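The Sweater Shelf, or What We Did With April
Llewellyn House Residents' Newsletter, May 28, 2015

The spring clothing drive is over, and the storage room on the Polport side of the building can once again be entered by a person of normal width. Thank you to everyone who gave. Thank you also to whoever gave one ski boot.

We took in 40 sweaters, which is a lot of wool for a building that complains about the heat.
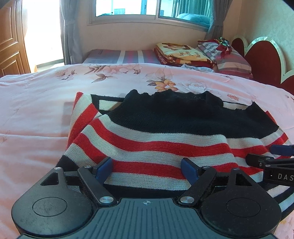
Sweaters are the hard part of any drive, as they have to be folded, and everyone in this building folds differently and believes the others were raised in a barn. Laying the thing out on a bed is the only method we agree on. A striped one with a black yoke is a kindness to the folder, because you can line up the red bands and see at once where you've gone crooked. Plain gray gives you no such help. Smooth it from the collar down, bring the sleeves in across the body, then fold up from the hem. If it comes out shaped like a loaf, start over.

Check the cuffs before you fold. Ribbed ones like to twist, and a few loose threads at the end can be trimmed with small scissors. Do not pull them. We lost a perfectly good cardigan that way in April and would prefer not to discuss it. 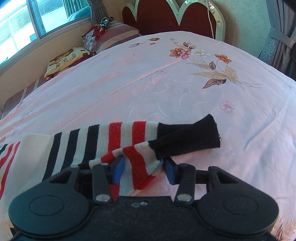 Where It All Goes

Folded sweaters go in the Tultus bins by the mailroom, four to a bin, collars facing the same way. The Pravow thrift store picks up when the bins are full. Hangers are not wanted, by them or by us. The code for the storage room is still 2381, and the light switch is still behind the door, where it does the least good.

The ski boot is on the windowsill in apartment 17 if you would like to visit it.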